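Can a Machine Fold My Towels Yet?

4/30/21

My mother-in-law asked me over dinner when the robots would be ready to do her ironing, and I gave such a mumbling, on-the-one-hand sort of answer that she changed the subject to asparagus. I've been chewing on it ever since, so this post is the answer I should have given her (she reads these, hello, and thank you for the jar of peppers).

Some background for those who landed here from the bread recipes. I spent a good stretch of my working life at Renero, which makes hinges and drawer slides, and I've been curious about machines ever since the first big welding arm went in behind its yellow fence. I'm retired now and I have time to read, and to pester people who know more than I do. One of those people is Krešimir Stojanovska, who used to run the packing line two buildings over and now spends his days at a little company called Olura, teaching robot arms to pick things up. We have coffee when he's in town. I do most of the asking and he does most of the eating.

The first thing Krešimir told me, back in November, was that I had the hard and easy jobs upside down. I had figured that if a machine can place a weld in the same spot all day long, then surely clearing a supper table would be a snap. A supper table! Anybody's grandchild can do that, with some grumbling. But the welding arm never had to wonder where the door panel was. The panel came to it, clamped down, same place every time, and if it came a finger's width off then the whole line stopped and somebody like me got a phone call. Your supper table is different every night. The fork is under the napkin, the glass is half full, the cat is on the chair. A person takes all that in without noticing, and a machine has to work out every bit of it, starting with which of those shapes is a fork.

So what the folks at Olura do, a lot of the time, is start small. They give the arm one object and one job, pick it up, and a lot of that happens inside a computer before it happens anywhere else. They build a pretend table and a pretend arm, and the arm can try and fumble and try again without breaking anything or wearing anybody out. I found this a little disappointing when I first heard it, I'll admit. I had pictured workshops full of whirring. But Krešimir pointed out that a toddler also spends a long time on one block, and that the toddler has a head start on account of having skin. We forget how much our fingertips are telling us. Close your eyes and pick up an egg and then a can of soup, and think about everything your hand sorted out before you'd even gotten it off the counter.

The trouble comes when you leave the pretend table for a real one. Krešimir says an arm that did beautifully on the computer can go all to pieces over a bit of glare, or a box that's a little more slippery than the pretend box was. They change the colors and the lighting in the computer on purpose, so the arm doesn't get spoiled by always seeing the same thing. It reminded me of teaching my daughter to drive. I kept her in the empty lot by the feed store far too long and the first time we hit real traffic she just about climbed into the back seat.

Now, the shop floor. I called up Mirsad Babić, who took over my old spot at Renero, and asked him what he'd hand over to a robot tomorrow if he could. He didn't even stop to think. Emptying mixed bins! The parts come in all jumbled, and a person stands there and sorts them, and it's murder on the back. They had a outfit called Ninomum come in with an arm and a camera to try it for 2 weeks. On the flat steel pieces it did fine, slow but fine. On the springs, which tangle up in each other like Christmas lights, it would lift up to 7 at once and then stand there holding them. Mirsad said he felt sorry for it. They didn't buy it that time around, but he told me he'd look again, and Mirsad isn't a man who looks twice at things he doesn't like.

As for the house, we already have a couple of these things if you're generous about what counts. My dishwasher is a robot that asks me to do the hard part. The vacuum does a decent job in the hallway and gets itself wedged under the radiator at least once a week, and I go and fetch it out like a lost turtle. What they have in common is that neither one has to grab hold of anything. It's the grabbing that's holding up your ironing, Milena. Cloth most of all, because cloth never sits the same way twice, and a shirt sleeve can be in any shape it pleases. I asked Krešimir straight out how long before something could fold a basket of towels in an ordinary kitchen, at a price an ordinary person would pay. He finished my strudel and said 5 years if I meant towels only, and that he wouldn't like to say about fitted sheets. I'm 70 and I still can't fold one of those myself, so I can't hold it against the machine.

I've told him I want to come up and see the arms at work this summer, and he says I'm welcome so long as I bring the strudel. I'll write it up when I do, and the rhubarb post is coming next, I haven't forgotten.

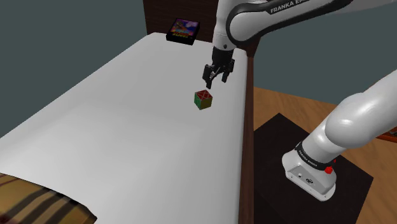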